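juin, cahier atelier, suite p. d'avant

Repris l'essai teinture garance ce matin, bain n° 2. Laine lavée hier soir par Sewwandi, 400 g en quatre écheveaux, mordançage alun + crème de tartre. Elle a noté 15 % d'alun sur le poids sec, moi j'avais 12 dans ma tête. On garde 15, mais à vérifier sur le bain n° 1 parce que si c'était 12 là-bas la comparaison ne vaut plus rien.

**Bain**
- garance en poudre Lavurent, 600 g ouverts, pas tout utilisé (peser le reste !!)
- eau du robinet, dureté pas mesurée, bandelettes finies
- une pincée de craie, Menaka dit que ça suffit, moi je trouve léger
- montée lente, 1 h 10 pour arriver à 62 °C, puis palier

Premier écheveau sorti à 10 h 40. Orange brique. Pas le rouge du carnet de Chalerm. Lui ne dépasse jamais 60, il me l'avait dit trois fois. Le thermomètre de la grande cuve affiche 2 degrés de moins que l'autre, donc on était peut-être à 64 en vrai. Les bruns sortent avec la chaleur, c'est dans tous les bouquins. Refaire avec la sonde neuve.

Deuxième écheveau : laissé jusqu'à 13 h, feu coupé. Plus profond, tire sur le brun. Joli mais pas ce qu'a commandé Khan. Ils veulent « rouge ancien », échantillon tissu agrafé page de gauche, comparer à la lumière du jour et PAS sous les tubes. Sous les tubes tout a l'air bon.

Troisième : passé dans un bain de cendre très dilué après rinçage. Vire au rose framboise, surprenant, Sandamali adore. Toucher plus rêche par contre. pH 9 à la louche, donc trop haut pour de la laine, faut descendre. Essayer carbonate à la place, plus facile à doser.

Quatrième : pas teint, gardé comme témoin mordancé. Étiquette verte. Ne pas le jeter comme la dernière fois.

**Rinçage**
Long. Ça dégorge encore au 5e passage, poudre coincée dans les fibres. La prochaine fois mettre la garance dans un bas ou une vieille taie. Je l'écris à chaque essai et je le fais jamais. Sabina a une taie, lui demander.

Évier du fond bouché, de la racine partout dans le siphon. Démonté, nettoyé, remonté, fuit un peu. Seau dessous.

**Solidité**
Bandes de carton préparées avec fils enroulés, moitié cachée sous alu, posées sur le rebord sud. Bain 1 = cartons A à D, bain 2 = E, F, G. Relever toutes les semaines. Frottement à sec : E propre, G laisse une trace rose nette sur le coton blanc. À voir après un savonnage correct.

**Commande / sous**
Vutalon propose la garance en racines entières, à broyer nous-mêmes. Moins cher au kilo mais le moulin est mort, et Menaka pense que la poudre perd vite de toute façon. Total de l'an passé en colorants : 1 660 €. Ça fait beaucoup pour ce qu'on vend. Demander un prix pour un sac de racines, livraison comprise, avant la fin juin.

Nappes Prarex : ils ont rapelé, veulent savoir si on tient la nuance d'un lot à l'autre. Réponse franche, non, pas encore. Leur proposer trois nuances voisines mélangées au tissage, ça marche très bien visuellement et ça nous enlève une épine.

À faire :
- étalonner les deux thermomètres (glace + eau bouillante)
- retrouver les notes de Sewwandi sur le mordançage du bain 1
- racheter bandelettes dureté et pH
- bain n° 3 à 58 °C max, deux heures, même laine
- garder le jus du bain 2, couvert, il reste de la couleur dedans. Essayer dessus un écheveau de lin pour voir, meme si le lin à l'alun seul j'y crois pas trop, il faudrait un tanin avant (galle, on en a un fond de bocal) 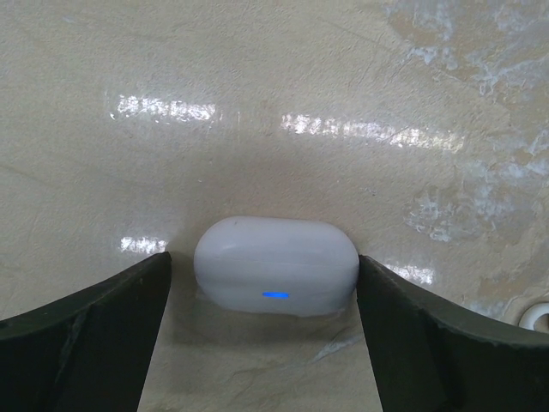
Galle donc : le bocal est sur l'étagère du haut, de quoi faire un petit écheveau, pas plus. Tremper le lin la veille au soir, et l'alun seulement le lendemain.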